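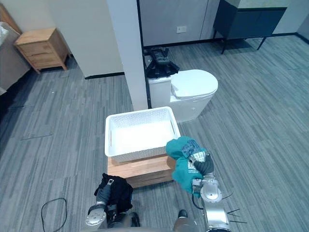 Every November, once the table has settled and the first round of injuries has bitten, someone in charge of a hockey league decides that the fans want more of it. This year it is the playoffs. The proposal going round the clubs would let ten teams in where eight qualified before, with a short extra round for the stragglers, and we are told it will keep the season alive for everyone.

I have my doubts.

Take Stedberg, whose home games I have watched for 15 seasons from the same cold end of the same cold rink. Last winter they finished ninth and deserved to. They couldn't kill a penalty, they changed goalie as often as other teams change lines, and Pentti Hakala was asked to play so many minutes on defence that by February he was skating like a man carrying shopping. Under the new plan that team would have gone to the playoffs. I would have bought a ticket, I suppose, and felt a bit silly holding it.

The case in favour is mostly about crowds. Stedberg drew 1478 for the visit of Jomutstead in the last week of the season, with nothing riding on it, and the league's supporters say a playoff chase would have filled the place. Would it? The midweek game before that one had 900 in, and at that point we could still have finished eighth. The chase was on and people stayed at home. It was raining, the tickets had gone up again and the game was being streamed. None of that changes with a bigger bracket.

Veikko Kallio, who coaches Jomutstead and is no fool, has said that two more places would make clubs braver at the trade deadline. Perhaps. My guess is that they'd sit tight. If tenth is good enough, why would an owner pay for another centre to get you to seventh? The clubs with money will spend it anyway, and the ones without it will have been handed an excuse.

Then there are the players. The extra round would be squeezed in straight after the regular season, three games in four nights, with bus trips in between. Irina Tudose looked after the medical side at our club for years and used to tell anyone who'd listen that tired legs cause more knee injuries than dirty hits do. I don't have the figures to prove her right, but I notice the league hasn't offered any to prove her wrong – or any figures at all, beyond a slide about "engagement".

What I would like is duller. Play fewer games against the same three opponents. Start the midweek ones early enough that children can see the third period. Fix the ice at our place, where the puck still hops by the visitors' bench.

The clubs vote next month. I expect it will pass, and I expect Stedberg to finish eleventh.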